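Good news for anyone who skips breakfast to catch the early train – the Skemard station kiosk is back! I stopped by in February and there was already a line out the door, which made me weirdly happy.

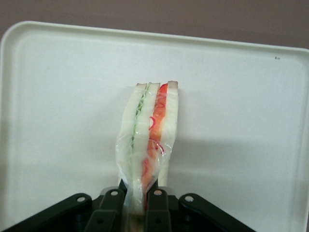
A wrapped sandwich on white bread, with a thin layer of green in it.

Lingyun Zou, who ran the old Ren bakery, has taken over the lease and plans to open at 6 every morning. She told me she sold 134 sandwiches on her first day and was cleaned out by lunch. 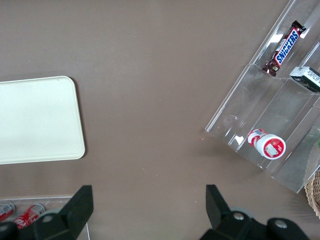 Prices are staying low for now, with most sandwiches under 8 dollars and coffee at 2. I'm a sucker for a good counter display, and a clear tiered stand like the one across from the cream-white tray gets me every time – I always end up buying something extra. Lingyun says soup is coming next, once the new stove from Randik shows up. I've already asked for tomato!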